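Re: [presia-home] Cleaning white furniture, which product?

On Wednesday Feven Assefa wrote:
> My white table has become yellow after 7 years.
> Is vinegar safe for it?

Dear Feven,

I would not use vinegar before a test. My way has two steps.

1. Wash with mild soap and a soft cloth. My table is white and matte, so I never use powder on it.
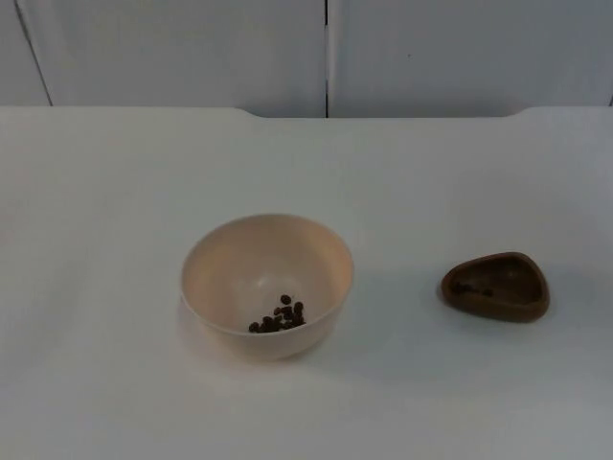 2. If the yellow stays, try baking soda paste in one hidden corner. Wait 11 minutes, then rinse.

Please look at it in daylight, from very near.

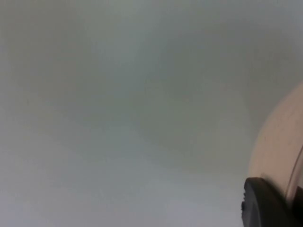
Yellow from the sun will not leave with any soap. In this case I would paint.

Kind regards,
Cường Khúc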